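I moved back to a one-sink apartment in July and decided that this would be the year I stopped losing things. I have now lost the notebook where I wrote that down.

The trouble, according to my friend Danai Vlachopoulos, is that I keep buying places to put stuff and then treat the buying as the tidying. She said this while sitting on my couch next to a bag from Skerby with two more drawer dividers in it. I'd hidden the receipt, at least. (Lost it.) 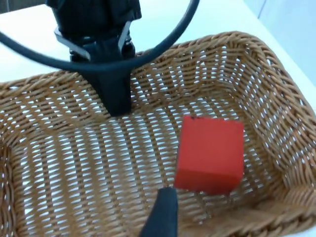
My new rule is one landing spot for whatever comes out of my pockets at night. Keys, coins, the bus card, the mystery screw. I've tried bowls, and a bowl in my house fills up with batteries by Wednesday and then it's a battery bowl forever. A basket with one red block in it and nothing else is my idea of heaven, and I'd like to know what it feels like to own seven square inches that calm. Mine currently holds a spare key to an apartment I left two landlords ago, and a coat button as big as a cookie.

The other half of the plan was paper. Benito Soler, who I used to work with at Postia, swore by throwing out one envelope for each one that came in the door. I did this for six days and was very smug about it. Then the water company sent me a bill for a leak, 716 dollars, and I threw out the wrong envelope to make room for it. It had my new parking permit inside. So I've gone back to the pile, which has its faults but has never once gotten my car towed.
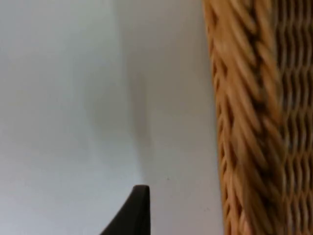

Should you label things? Only if you live with other people, and even then only if they can be trusted to read. I labeled a shelf "CORDS" when my brother was staying with me, and he kept his cereal there for a month.

I did toss the cords eventually, or most of them. There were chargers in there for phones I owned around 2000, back when a phone had a flip and I had a waist. I kept one just in case. Don't ask me in case of what.
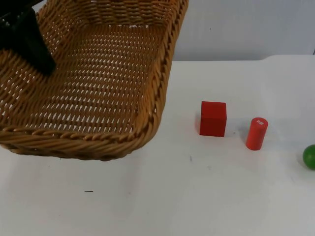 Moving day taught me what I really own, and mostly it was stuff for holding other stuff. The movers charged by the hour and I paid a good chunk of it for the transport of empty bins. If I had it to do over I'd own a single wicker basket with a fat braided rim, the sort you can tip up so its whole inside is on view, and I'd make every object I own apply for a spot in it. Danai says I'd have two by Monday. She's probably right, and the Skerby sale runs through the weekend.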